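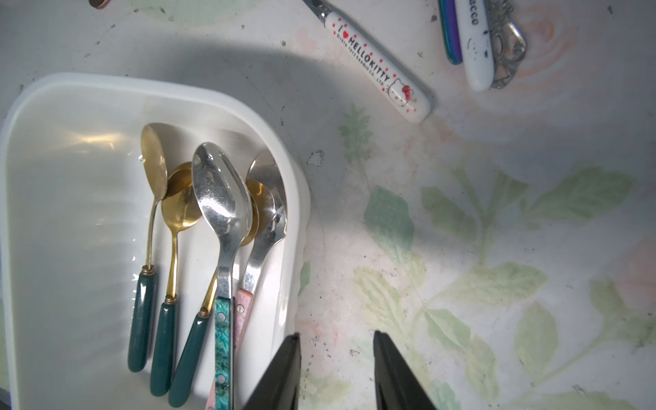

4.2 Cutlery sorting with the Jitix kit

Figure 3. Wrist view, spoon task. Five spoons in the white container, other utensils still on the cloth.

We tested the Jitix gripper kit as shipped, with default grip force and the Hatitance planner at version 213. No retraining. Each run used mixed household cutlery on a printed tablecloth, chosen to be harder than the plain mat in the vendor demo. In all 600 grasp attempts were logged, 200 of them on spoons.

Main trouble was overlap. Spoons bunched together in a container (Fig. 3) hide each other's necks, and polished bowls throw highlights that the Baumgart depth filter reads as holes. Painted or colored handles were easier – the planner went for them first in most runs. Decorated handles lying flat on cloth gave mixed results, see Table 2.

Setup was quick, under an hour. Documentation thin, espescially on finger calibration. The kit lists at $2398 from Nellmont, without the arm. For a lab that allready owns one the price seems fair, but we would not run it on piled metal without a second view.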